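3.2 Items and surface

The Kimesum study looks at how people lay out a small set of dishes for drying when there is no sink or drainboard next to them. We kept the set small on purpose. In the pilot at Stendamport, larger sets led people to stack things, and stacking hid the choices we wanted to record. The set used here has two mugs, a glass bowl, a wire rack and a cloth towel. All of it is ordinary household ware, and none of the pieces match.

The surface is a light wooden tabletop made of butcher-block strips. Clear glass is hard to make out against the grain, and several people in the pilot reached past the bowl before they found it. We kept it anyway, as most kitchens have at least one item like this. The mugs were picked so that they could be told apart from any side of the table.

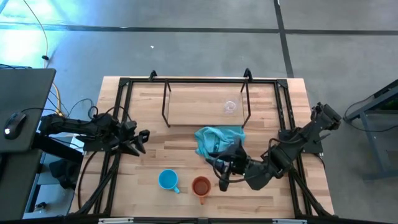 Figure 1. The Kimesum set: wire rack with glass bowl beneath, light-blue towel, blue mug and orange-brown mug.

The towel may be left bunched or spread flat. We do not smooth it between trials. A bunched towel takes up less of the table but gives a mug an uneven base, and in the pilot people dealt with this in two ways: they pulled one corner flat, or they gave up on the towel and used bare wood. Both count as valid layouts. Handle direction is noted for each mug, along with whether the bowl is under the rack or clear of it.

3.3 Room

Room finish matters more than we expected, mostly through its effect on glass and glazed ware. Dark cloth behind the work area cuts down on stray reflections. The room has gray flooring, an area of wooden planks, and a dark gray curtain that hangs in folds. Daylight was not used. Each session ran for 52 minutes, with a break of 5 minutes halfway through, and we logged 300 layouts in total. 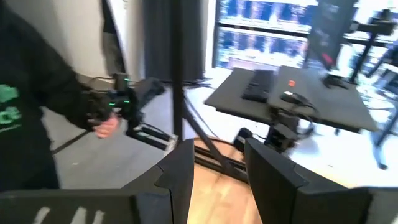
Bleddyn Powell, commenting on a draft of this section, wrote that a bare table is a poor stand-in for a counter, because at home people put mugs wherever the last person left a gap, and he would have liked a few trials that began with clutter already in place. We agree that this is a limit of the design. The Pullumov layouts, which start from a half-filled counter, are treated separately in Section 5.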